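The Narrow Range: Why Dark Cloth Is Hard to Match

By Hermenegildo Carrillo
Dec 7, 2018

A mill that dyes cotton for a living will say that white is expensive, red is slow and gray is a nuisance. The last of these is the least understood outside the trade. A charcoal or slate cotton looks like a simple product, a black that was stopped early. In practice it is made by a different recipe from black, measured at the low end of the instrument's range, and judged by buyers who will hold it next to last season's goods under whatever light is available.

The Ballia mill, outside Deltby, has made dark piece-dyed cottons for 30 years. Its main line is a mid-weight twill sold as Federo, in slate, charcoal and a third shade the sales office calls storm. I spent part of August there and at Tsai, the commission dye house that takes Ballia's overflow work. Both operations dye the same three shades on the same base cloth. For most of one season their output did not agree, and the question was where the difference came from.

Gray is a mixture

There are neutral dyes, but a useful commercial gray is almost always built from three components. On cotton, with reactive dyes, the usual arrangement is a navy or black base, corrected with a yellow or orange and a red. The base carries most of the depth. The other two pull the hue back toward neutral, or to one side of it if the customer has asked for a blue or a warm cast.

The trouble is proportion. In a bright orange, a small error in the minor component moves the shade slightly within a color that everyone still calls orange. In a gray, the same error has nothing to hide behind. The eye is sensitive to small departures from neutral, and a fabric that drifts a little toward red is seen as purple. One that drifts toward yellow is seen as green or brown. A slate that varies across a folded length will be read as blue in one place and violet in another, and the customer will say that the dye is uneven when the only thing that has changed is the angle of the cloth.

Component behavior adds to this. The three dyes should reach the fiber and fix to it at similar rates. If the red fixes early and the yellow late, the shade depends on exactly when the bath was stopped, how fast it was heated and how quickly the alkali went in. Dye makers publish exhaustion and fixation curves so that compatible sets can be chosen. Ballia uses one set for all three shades. Tsai, which runs work for many customers, had substituted a different red that it already stocked. In the laboratory the two recipes matched. On the production machines they separated. 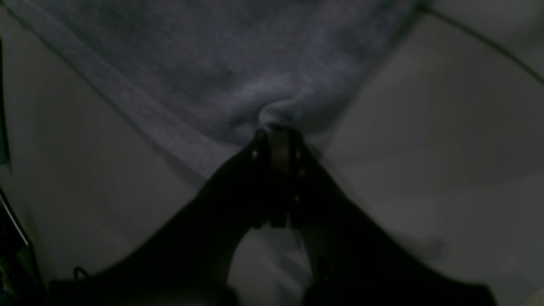

Matched under which light

Two fabrics can agree under one light source and disagree under another. The effect is called metamerism, and grays made with different component sets are among the worst cases. The instrument reads the reflectance of each fabric across the visible spectrum, and software then calculates how the pair would look under a chosen illuminant. Daylight is normally the primary one, with a store light and a tungsten lamp as secondaries.

Tsai's substitute red gave a good daylight match. Under tungsten it moved toward purple. The buyer's inspection room had daylight tubes, so the goods passed. The stores where the garments were hung did not have daylight tubes. The first complaints described jackets and trousers that matched at the door and parted company at the back wall.

The remedy is well known and frequently skipped. The standard should be a physical sample, the recipe should use the same dyes as the standard wherever possible, and the pass or fail decision should be taken under at least two illuminants. Ballia now writes the component set into its commission contracts. Tsai objected at first, on the grounds that holding another red for one customer ties up money and shelf space. The objection was reasonable, and the price per yard was adjusted to cover it.

Low light is a separate matter. As illumination falls, the eye gives up color discrimination before it gives up shape, and dark neutral surfaces merge. A viewing booth has to be bright enough for the shade being judged, and dark shades need more light than pale ones. The lamps at Ballia are logged and replaced at 2000 hours whether or not they appear to have faded.
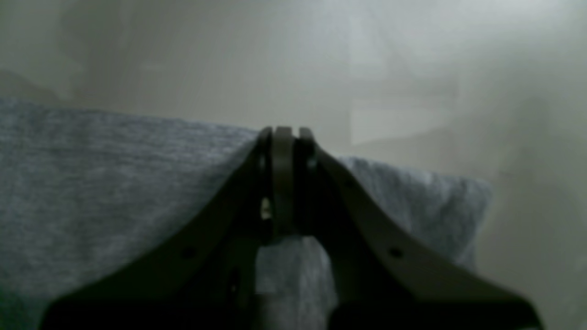
Surface finish does as much as dye to decide how dark a cloth appears. A face that is smooth and tightly woven returns some light directly, and that light has not passed through the dyed fiber, so it carries no color and lifts the apparent shade. A brushed or peached face scatters the light and looks softer, and often a little lighter and dustier. The same rule holds away from textiles: the two flat charcoal fingers in the photograph have softly rounded edges and still show only a faint gray sheen, as a matte surface should, and a gloss coating of the same color would put a bright line along each of those curves. Finishers working on dark twill aim for the matte case. They use silicone softeners sparingly, as a heavy application deepens the shade at first and the effect is partly lost in washing.

This matters for measurement too. A spectrophotometer can be set to include or exclude the mirror-like part of the reflection. Two laboratories using different settings on the same swatch will report different lightness values, and on a dark shade the gap is large compared with the tolerance. Ballia and Tsai were found to be doing this. Neither was wrong. The contract had named the instrument geometry and left out the setting.

What the sewing room adds

Most disputes over shade are about flat cloth. A garment is more complicated. A hem is folded, stitched and pressed, and the pressed band is flatter than the body of the fabric next to it. With the yarns compressed, it reflects differently and may look slightly grayer, or shinier if the iron was too hot. The seam line stands up and takes abrasion first.

If the goods are dyed as cloth and then sewn, these differences are only optical. If they are sewn first and dyed as garments, there is a second cause. The liquor has to penetrate several layers at the hem, and the dye on offer to the inside layers is what the outside layers have left. Pale lines near the stitching are the result. Some brands ask for exactly this look. Federo is piece-dyed, and its buyers do not.

Thread is an independent source of trouble. A polyester-cored thread will not take a cotton dye in the same way as the fabric, so it is bought already colored, and it brings its own metamerism with it. Ballia supplies thread samples with each shade card and accepts that some of its customers will use black regardless.

Washing off

Fixation in reactive dyeing is never complete. Part of the dye reacts with water instead of cotton and sits in the fiber without being bonded to it. It must be rinsed and soaped out. Deep shades start with more dye, so they leave more of this residue, and they need longer at the boil and more water.

It is the stage most easily shortened, and its omission cannot be seen in the finished cloth. The residue contributes color. A poorly washed slate reads as darker and richer than a well washed one, and passes the shade check more comfortably. It then bleeds in the customer's first few launderings and settles at a lighter shade than the standard. Ballia tests this with a wet rub on every lot and has raised its soaping time by 15 minutes over the past year. The added cost in steam and water was calculated at 5 percent of the dyeing cost for the darkest shade.

Hard water makes the soaping less effective. Calcium and magnesium interfere with removal of the loose dye, and the Deltby supply is hard. The mill softens its process water. Tsai draws from a softer source and had never needed to, so part of Tsai's advantage in rub fastness had been credited to its operators when it belonged to its water.

The state of the match

By the end of summer the two sites had agreed on the dyes, the instrument setting, the illuminants and the wet rub limit. Slate and charcoal have been interchangeable between them since. Storm, which has the strongest blue cast of the three, still runs slightly red at Tsai on the larger machines. The current suspicion is the rate of alkali addition, and trials with a slower dosing profile are planned for the next production run. Until the results are in, orders for storm are being filled from Ballia only.

Comments

ringspun_k: Good piece. Our lab had the specular included/excluded argument with a supplier for over a year before anyone thought to look at the setting. I'd add that the condition of the swatch matters as well. Cotton straight off the dryer reads differently from cotton that has sat in the room overnight.

Marta in alterations: I replace hems on dark trousers all week and the old fold line never goes away. Is that wear or dye?

dyehouse2: Mostly wear, Marta. The edge of the fold gets rubbed and the color at the surface goes first. Steam will help with the crease, it won't bring the color back.

P. Lindqvist: Would have liked something on sulfur dyes. Plenty of cheap dark cotton is still done that way and the fading is a different animal.

Contact the editors | Copyright 2018, all rights reserved | Back to top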